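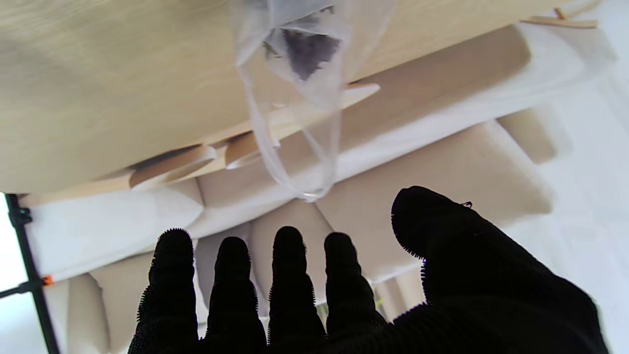 Rorner two-arm kit: progress report, second period

To: Pankaj Saxena, Solanki
Subject: Evaluation of the Rorner kit and the Julard recording service

1. Status

The evaluation is on schedule apart from the bag work, which has overrun. Set-up and calibration are complete. Recording has reached 3000 accepted episodes across seven household tasks, the number agreed for this period. Assessment of the supplier's support contract has started and will be reported at the end of the next period. No change to the budget is requested.

2. What is being reviewed

Zovau supplies the Rorner kit as a pair of arms with hands, wrist cameras, a fixed camera, a control computer and a set of fabric gloves. Julard is sold separately. It takes the recordings from the control computer each night, checks them for dropped frames and timing faults, and returns a list of accepted and rejected episodes by the morning. The two are priced together in the quotation you have, but either can be bought alone, and we are scoring them separately for that reason.

The question set for us was whether the kit can be used in an ordinary furnished room by staff who did not build it. Questions of top speed and payload are outside the scope.

3. Set-up

Installation took longer than the manual suggests. The arms went on to their mounts without difficulty. Most of the lost time went on matching the clocks of the wrist cameras to that of the fixed camera, a step the manual covers in one paragraph and which fails without an error message if the cameras are started in the wrong order. Zovau have since sent a corrected start-up script and we have had no repeat.

Calibration is repeated at the start of each working day. It holds through the day unless the table is moved. On one Thursday the table was shifted during cleaning and the whole morning's recordings were rejected by Julard. That was the correct result, though the rejection message gave the cause as "pose drift" and it took us until the afternoon to connect the two.

4. Tasks

The seven tasks are: opening and closing tins, folding cloths, filling carrier bags, emptying carrier bags, sorting cutlery, wiping the table, and passing an object from one hand to the other. Each is recorded under operator control. Once a task has enough accepted episodes, a policy is trained on them and tested in a block of 50 attempts without the operator.

Tins, cutlery and wiping have been through the test block. All three met the pass mark set in the plan. Cloths and hand-to-hand passing are recorded and waiting for training time. The two bag tasks are still being recorded.

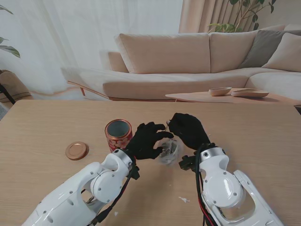

Thin plastic is the hardest material in the programme, and most of the operator's time now goes on it. A carrier bag has no fixed shape, gives almost no resistance when gripped and changes outline when it is touched, so an episode that starts well may be unusable a few seconds later. Transparent bags are worse for the cameras than white ones. With a crumpled clear bag on pale wood the edge of the film is difficult to pick out, and the operator has to find it with the fingertips of the right hand while the left stays over the bag. The red tin and the copper-coloured lid on the same table give the trained policies no comparable trouble, as both contrast well with the surface. We have asked Zovau whether the exposure of the fixed camera can be locked, because daylight through the sheer curtains changes the contrast over the course of a session.

5. Hands and gloves

The gloves are dark knitted fabric. They improve grip on smooth objects and hide the finger joints from the cameras, which helps keep recordings alike from one hand to the next. They have two drawbacks. The knit sheds fibres, and loose threads have to be trimmed before a session - a thread over a wrist camera lens cost us part of a day's work early on. The fabric also catches on the rough edges of cut tins, so tins with cut rims have been removed from the task set.

Zovau list a coated glove as an option. A set has been requested for trial. If it proves less prone to shedding we would recommend it as the standard fitting.

6. Cabling

The cables at the wrists hang free for part of their length. There has been no damage so far, but the operators avoid rotating the wrist fully for fear of a snag, and this limits the range of motion in the recordings. A clip or sleeve would remove the problem. Zovau have acknowledged the point and have given no date.

7. The Julard service

The nightly return has been late on three occasions. On each of them the delay was at the upload end and the list arrived before midday. We have checked a sample of rejected episodes by hand and agree with the service in nearly every case. The disagreements are all in the bag tasks, where Julard tends to reject episodes in which the hand covers the bag from the fixed camera for a long stretch, even though the wrist cameras show it clearly. We have asked for that rule to be made adjustable per task.

8. Open points

- Locked exposure on the fixed camera: with Zovau.
- Coated gloves: requested, not yet received.
- Cable clip or sleeve: with Zovau, no date.
- Adjustable rejection rule: with Julard, promised for May.
- Training time for cloths and passing: booked.

9. Next period

Recording of the two bag tasks will continue until each has enough accepted episodes for training. If the rejection rule has not been changed by the end of May, we propose to review rejected bag episodes by hand and to charge the hours to the contingency line. Your approval for that would be needed before the work starts.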